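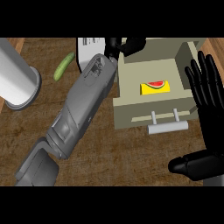

Before you change anything in your planner, save the camera view together with the joint values, in one folder, with the same name. I lost a full evening in November because I had a beautiful list of joint values and no idea what stood on the table at that moment. With a view like this one I can check the simple things first: the drawer is out, the yellow box with the watermelon slice is lying inside it, the cucumber is away on the left side of the grey arm, and the black right hand is open beside the cabinet. Then I compare this with what my scene file believes. When the two don't agree, I stop and repair the file, and only after that I look at the planner.

The rest of these tips come from my own notebook. I use Midier for the planning and Prululero for playing back the logs, but most of it is good for any simulator.

## Drawers

- Give the drawer its own frame, fixed to the front panel. If you fix it to the cabinet body, the handle target stays behind when the drawer moves, and the hand goes to the old place.
- Write the drawer opening as one number in the scene file. I had it in three files for a long time and they were never the same.
- A bar handle needs two collision shapes more than you think. The bar is one, but the short posts must be there too, otherwise the fingers plan a path straight through them.
- Make the drawer floor a little thicker in the collision model than in the visual one. Thin floors let small boxes sink.

## Two arms

Plan the arm that must stay near the furniture first, and keep it as an obstacle when you plan the other one. I did it in the opposite order for years. It works, but the failures are harder to read.

Check the forearm as well as the fingers. In a small workspace the long part of the arm is what touches things, and a cheap distance check on the gripper only will say all is well.

If you print the closest pair of bodies at each step, print the names and not the numbers. "Body 571 and body 560" told me nothing at eleven at night.

## Objects on the table

- Use short names and never change them. My cucumber was "cucumber", "cuke" and "veg_1" in the same project.
- Bumpy or printed surfaces belong to the visual mesh. For collision use a capsule or a box, it will be quicker and it will not shake.
- Put every object down with zero speed and let the simulation run 100 steps before the arms may move. Save the state after this and start always from it.
- A tall cylinder at the side of the view should be in the scene file also when no task uses it. An elbow can find it.

## Seeds and logs

Keep one seed for daily testing. Mine is 955, for no deep reason. When all works with it, change the seed and see what breaks.

Nurhan Tekin from the Cornholm workshop taught me to write one line of plain text for each run, before the run, saying what I expect. "Left gripper stays over the back wall, drawer does not move." Afterwards I add yes or no. It feels slow in the first week.

## Small things I forget

- Units in the handle file are millimetres, in the scene file metres.
- Yazıcı exports turn the mesh on its side. Rotate it once and save it, don't rotate it in the code.
- Close the playback window before a long run, it eats memory.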